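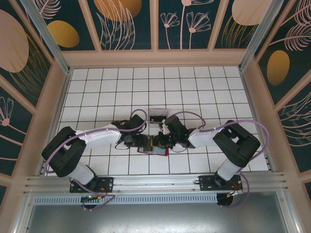 Posted by groutandabout, 28 February 2021
Home Workshop & Studio > Benches, Walls & Surfaces
Thread: Patterned panels + white tile, did I go too dark?

So I've finally got the walls on and I can't decide if I love it or if I've made a mistake. Tiles are plain white squares with dark grout, the surround is light pink, and the back and both sides are lined with dark teal panels that have big tan and gold ovals and line-drawn plants all over them. The pattern is called Stikness, and I bought it from Brilton at $43 a panel. I'd had the sample stuck to the fridge since May and was completely sure of it at that size.

At full size the ovals are BIG. I'm fine with the far wall, it's mostly the thin stemmed flowers and leaves and it looks lovely behind the white. It's the left side I keep looking at. That one got a large tan oval and a gold one as well, so it feels heavier than the right, where there's a gold oval and the ferny leaves.

Questions for the hive mind:
Would you swap the left panel, or leave it?
Does the pink fight with the teal?
And has anybody sealed dark grout on a work surface? Mine's unsealed and I'm nervous.

----

mallee_bench wrote:
Leave it! I'd never have put pink next to that teal and now I want to go and paint something pink. The gold is what makes it work I reckon, it's warm enough that the pink doesn't look like a leftover.

Seal the grout though. Do it this weekend.

----

plumbbob77 wrote:
Going to be the grump. I like the panels, I don't like them on three sides. Busy pattern behind a place where you're trying to look at small things is hard on the eyes. That little dark block in the middle is easy enough to see on the white, but anything sitting up near the back wall has to compete with flowers. I'd have kept the pattern on the far wall and gone plain teal on the sides.

Tiles are spot on. Dark grout on white every time.

----

groutandabout wrote:
plumbbob77, fair, and you're not the first in this house to say it. I did ask about a plain teal to match but Brilton only do it in a "companion" colour that was much greener. I've still got the sample chip and it looks like pond.

mallee_bench, what sealer?

----

mallee_bench wrote:
I used the Terberg penetrating one, the water-based stuff. Wipe it on, give it 20 minutes, buff off whatever's left on the tile face. Don't leave it longer than that or you'll be there with a scourer like I was. Two coats. Test a corner first, it took my charcoal a shade darker, which I liked and my sister did not.

----

old_fernery wrote:
Disagree about the sealer, sorry mallee. If nothing wet or oily goes on it, I wouldn't bother. I've had unsealed dark grout on a potting bench for years and the only thing that ever showed was white dust in the lines. An old toothbrush sorts that out. Sealer on cheap tiles can leave a haze you'll be cursing forever.

Love the ferns on the right by the way. I'd have bought it for those alone.

----

mallee_bench wrote:
A potting bench is supposed to be dirty!! I'm standing by the two coats.

----

plumbbob77 wrote:
Dust will show more with dark grout than light, old_fernery is right about that much. I still say seal it.

How are the panels held at the corners? I can see metal posts in the two far ones. Did you butt the panels up to them or run them behind?

----

groutandabout wrote:
Behind. I cut the back one at 630 mm high and had to trim it again after because I'd measured from the wrong side of the surround (we don't talk about that offcut). If I did it again I'd make a cardboard version first and tape it in, mainly to see where the ovals land. I just started cutting from the end of the sheet and took what I got, and that's how the left one wound up with its two ovals and the flower down low.

----

teacosy_annex wrote:
Have you got enough left over to recut the left panel? If you shifted the pattern across you could lose part of the tan oval and bring in more stems. I did that with a Zariņš print in our laundry, the flower heads were all landing behind the taps. Took me an evening and one very bad word.

Also, the tray with the red edge is a good colour in there. A few more little things in that red and you wouldn't notice the ovals.

----

groutandabout wrote:
Ooh, I hadn't thought of red. The tray was just what I had! I might try a couple of red tubs before I go cutting anything.

There's one decent offcut behind the door, I'll measure it tonight. If it's too short I'm leaving the left wall alone, because I'm not paying another $43 plus freight to move an oval.

----

old_fernery wrote:
Leave it a month before you do anything. I hated my green splashback for the first two weeks and now I'd fight you for it.

----

groutandabout wrote:
Offcut's too short. Left wall stays. Sealer's on order, sorry fernery, I'll do the front corner first and post how it comes up.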